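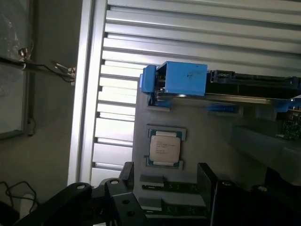 Von Nuala Horgan, Redakteurin für Lokales und Kultur

Das Klangarchiv Dranenell ist online – und wer einmal hineinhört, kommt so schnell nicht wieder heraus! Seit August lassen sich 990 Tonaufnahmen aus Morbridge und den umliegenden Dörfern kostenlos im Netz anhören, von der Kirmesrede über das Wiegenlied bis zum Streitgespräch am Fischstand. Fast 45 Jahre lang lagen die Bänder im Keller der Stadtbibliothek, ordentlich beschriftet zwar, aber ohne ein Gerät im Haus, das sie noch hätte abspielen können.

Angefangen hat alles mit dem Musiklehrer Illés, der damals mit einem tragbaren Tonbandgerät über Land fuhr und die Leute einfach erzählen ließ. Er fragte wenig und wartete lange, und man hört den Aufnahmen an, wie gut das funktioniert hat. In der Küche klappert das Geschirr, ein Hund bellt dazwischen, irgendwo schlägt eine Uhr, und dann fängt eine alte Bäuerin plötzlich an zu singen, alle acht Strophen, ohne einmal zu stocken. Herrlich!

Von den 990 Aufnahmen sind 232 Lieder, darunter etliche, die in keinem gedruckten Liederbuch der Gegend stehen. Besonders schön ist ein Schnitterlied aus Zedden, das gleich in fünf Fassungen vorliegt, jede mit einer anderen letzten Strophe. In der einen heiratet der Schnitter die Müllerstochter, in der anderen geht er zur See, und in der dritten wird er vom Müller in den Bach geworfen. Welche die älteste ist, darüber wird in Zedden selbst bis heute gern gestritten.

Brendan Keane leitet das Projekt in der Stadtbibliothek und hat jedes einzelne Band gehört, manche auch zweimal. »Am Anfang wollte ich nur prüfen, ob überhaupt etwas drauf ist«, erzählt er. »Dann saß ich bis abends um neun da und hatte das Mittagessen vergessen.« Die Bänder wurden gereinigt, überspielt und als unkomprimierte Dateien gesichert, dazu gibt es für die Hörer eine kleinere Fassung, die auch unterwegs auf dem Telefon gut läuft. Knistern und Rauschen hat das Team weitgehend stehen lassen. Nur dort, wo die Sprache kaum noch zu verstehen war, wurde vorsichtig gefiltert.

Suchen kann man nach Ort, Jahrzehnt und Stichwort, und gerade die Stichwörter haben es in sich: Unter »Wetter« findet sich ein alter Schäfer, der drei Minuten lang über den Ostwind schimpft, unter »Schule« die Geschichte von der Ziege im Klassenzimmer. Zu vielen Aufnahmen gibt es eine Abschrift in Mundart und daneben eine hochdeutsche Übertragung – eine Riesenhilfe für alle, die nicht mit dem Morbridger Platt aufgewachsen sind.

Noch fehlen bei einem Teil der Bänder die Namen der Sprecher. Wer eine Stimme erkennt, kann sich über das Formular auf der Archivseite melden oder in der Bibliothek vorbeischauen, wo im Lesesaal im ersten Stock zwei Hörplätze mit Kopfhörern eingerichtet sind. Die ersten Hinweise sind schon eingegangen. Eine Leserin hat in der Aufnahme vom Fischstand ihren Großvater erkannt – er ist der, der am lautesten lacht.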